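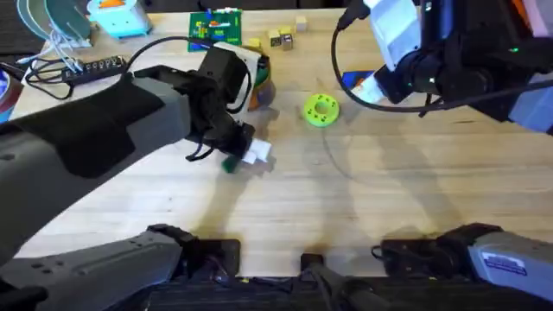 Wednesday at the Jalano open day

Jalano promised "assembly without hands". I got a pair of arms over a wooden table, one of them holding a small white block, and a talk lasting 60 minutes. The lime-green ring got more questions than the arms did.

The guide from Tinex quoted 90 per cent reliability – over how many tries, he wouldn't say. Lunch was decent. I'd want to see a full shift before spending anything, and the car park is a long walk from Hall 2.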